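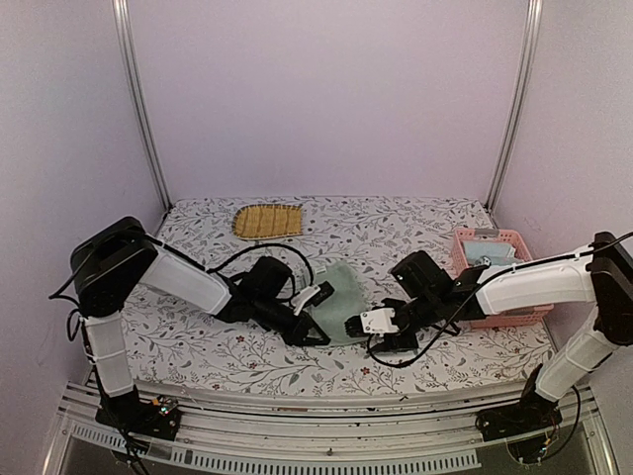

My sister's take on redoing a rental kitchen is that you should never spend money on a place you don't own. Okay but I'm the one who has to look at it every morning!!

Been in the Pundton apartment since November and I finally cracked. Shelf liner, peel-and-stick stuff, the whole aisle. I'm keeping it to 2 rolls (for now) bc my deposit is 2,000 and I'd like it back 😬

Going with flowers. Gray leaves, little dark red blossoms. My grandma would've approved. 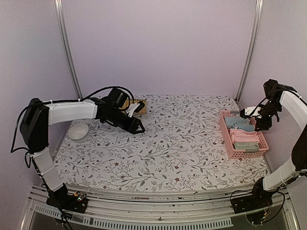

Someone replied that the sticky kind wrecks painted shelves and I should hold it down with tape at the corners. Ok noted, trying that inside the pantry first.

Next up is the drawers, and whatever is going on under the sink. Pray for me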